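12 de febrero de 2019. Taller parroquial, cuaderno de vestuario y atrezo

Bueno, sigo con lo del Lavatorio para la representación de Semana Santa, que lo dejé a medias en la página anterior. Ayer probamos las túnicas con los chicos de catequesis y la de Pedro le queda larguísima a Gyula (¡va a rodar por los escalones del presbiterio!). Hay que subirle el bajo y de paso reforzar la sisa, que ya venía tocada del año pasado.

Tela: Mercedes Arboleda encontró el albarán de Cludasitz. Pagamos 376 euros por todo el lino crudo y sobran 3 metros, que guardo para el paño de la Verónica. No cortar sin preguntarme, por favor, que luego pasa lo de julio con las cortinas de la sacristía.

Tinte: la prueba con Justum granate salió demasiado viva, parecía una capa de torero. Segunda prueba con la mitad de polvo y un chorro de vinagre, mucho mejor. El manto de Pilatos va con esa. Lo apunto también en la tapa del bote, que Stojan siempre tira de memoria.

Guion: Veronika Somogyi quiere que el coro entre antes de que Jesús se ciña la toalla. A mí me gusta más el silencio, la verdad, que se oiga el agua cayendo en la jofaina y ya está. Quedamos en ensayarlo de las dos maneras y que decida el párroco.

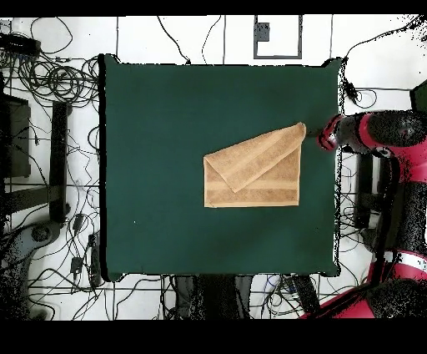

Para el Lavatorio me falta resolver el momento en que el chico coge la toalla, porque el año pasado se le hizo un lío y tardó una eternidad en atársela. Lo lógico sería una pieza larga de lino, pero Divina Manalastas insiste en rizo, que seca de verdad, y el color tostado no desentona con las túnicas. Lo que sí me llevo es la esquina doblada en diagonal por encima: deja una punta suelta de la que tirar sin mirar, y eso a un crío nervioso le viene de perlas. Las dos bandas más oscuras las escondería hacia dentro, que desde el primer banco cantan a toalla de baño. Probar con una más larga, que la de manos no da para ceñirse.

Pendiente: sandalias de Judas, velcro, llamar a Sipos por los focos.

Entradas recientes
Coronas de espinas que no pinchan
Inventario del armario grande
Cómo montamos el sepulcro con cartón
Ensayo de lectores: notas sueltas

Contacto | © Taller parroquial Jemden | Volver arriba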